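Tostutell: a word list for floors, tiles and the trades that lay them
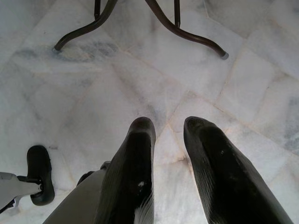
Tostutell is a plain text glossary of the words people use when they talk about floors: stone, tile, grout, screed, skirting, thresholds, and all the little in-between pieces that have three names depending on which county you learned the trade in. It began as a page of notes kept beside the phone, and it has grown well past the point where a page would hold it, so now it lives in a repository where you are very welcome to poke at it.

What you get

The list holds 189 entries. Each one has a headword, a short definition in everyday language, any other names we have come across, and a note on where we heard it. Some also have a "don't confuse with" line, which has saved us more bother than anything else in the project (if you have ever ordered bullnose and been sent quarter round, you'll know the feeling).

Files

entries.csv is the list itself, one entry per row, UTF-8, commas inside quotes.
sources.csv says where each word came from, matched by the id column.
retired.csv holds entries we took out, with a sentence on why.
CHANGES.txt is a running diary of edits, kept a bit loosely in the early versions.

Columns in entries.csv

id: a number that never changes, even if the spelling of the headword does.
term: the headword, lowercase unless it is a proper name.
definition: one or two sentences, no more than 40 words.
also_called: other names, separated by semicolons. Often blank.
confused_with: the id of another entry, or blank.
region: Garkholm, Erkcombe, general, or unknown.
confidence: 1 or 2. A 1 means we have the word from a single source, and a 2 means at least a second source agrees.

Where the words came from

Most of the general terms were gathered from old supplier catalogs and from the handwritten order books at Peeters, the tile yard in Garkholm, which kindly let us sit in the back office one January with a heater and a very large pot of coffee. We copied words and meanings only. No customer names, addresses or prices were taken down, and none are in the files.

The Erkcombe words came mostly from conversation, and you can tell. They are livelier, they contradict each other, and the spelling is whatever looked right to the person writing. "Slurry" is a good one to look up if you want to see the trouble we had. In Garkholm it means the thin wet mix you brush on before setting a tile, while in Erkcombe it covers that and the gray mess left in the bucket afterward, and people there were quite firm that both were correct. We kept both as separate entries and pointed them at each other.

Known gaps

Wood flooring is thin, and cork is thinner still. We have only 9 entries for tools, which is silly given how much tile setters love to talk about their trowels, and we do mean to fix it. Pronunciation isn't covered at all. We tried, and our attempts at writing down the Erkcombe vowels made everybody laugh, so the column was dropped.

Please don't use the definitions as building advice. They tell you what a word means to the people who say it, and a product's own instructions should win every time.

Adding a word

Open an issue with the term, what it means to you, and roughly where you picked it up. A sentence is plenty. If you'd like to edit the CSV yourself, take the next free id, leave existing ids alone, and run the sort by term before you send it in. Disagreements are fine! We would much sooner have two entries that argue than one that's tidy and wrong.

License and version

Use it for anything you like, and please mention Tostutell if you pass it on. Last updated 6 May 2026. The next round of edits will be the tools section, starting with floats.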